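search this site Search

Two Fingers and a Paper Pouch: Keeping a Packing Cell in Grip

February | By the Features Desk

The kit cell at Bestis picks sterile compress pouches for first-aid boxes, and most of its maintenance log concerns the last few inches of the arm. 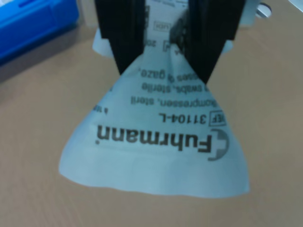
Paper is harder to hold than its weight suggests. A pouch taken at one point folds around the fingers, and the free end hangs wherever the crease sends it. Close too gently and the pouch slides on the first fast move. Close too hard and the crease can damage the pack, after which the contents no longer count as sterile and the pouch goes in the reject bin.

The cell runs on a Sirkden controller with a parallel two-finger gripper. Grip force is set as a percentage of the drive's limit. The technicians began at 70 and worked down in small steps, checking each pouch for splits under a bench lamp. The setting now in use is 16. At 11, pouches slipped during the turn toward the box.

Approach height took longer. The fingers must come down far enough to gather a fold without pressing on the table. The stop is set 2 millimeters above the surface, checked with a feeler gauge at the start of each shift and again after any finger change. The gauge hangs on the cell door.

Finger wear shows up first as a change in how the paper hangs. A worn face grips at one edge, and the pouch rotates as it lifts. The Grabner manual calls for replacement by cycle count. The Bestis crew replaces by inspection instead, and always as a pair. Mixing an old finger with a new one shifts the center of the grip and throws off the taught positions.

Cleaning is done with the air off and the arm parked. Paper dust collects in the space between the fingers and works its way into the slide. It is brushed out dry. Oil is kept off the finger faces, and a light grease goes on the slide only. After cleaning, the gripper is opened and closed by hand control before the cell returns to automatic.

Position drift remains an open item. The pick point moves slightly between a cold start and midday, and the crew re-teaches it at 10 a.m. A vision offset from Gralilport is on order. Until it is fitted, the morning re-teach stays on the checklist.

Contact | Copyright, all rights reserved | Back to top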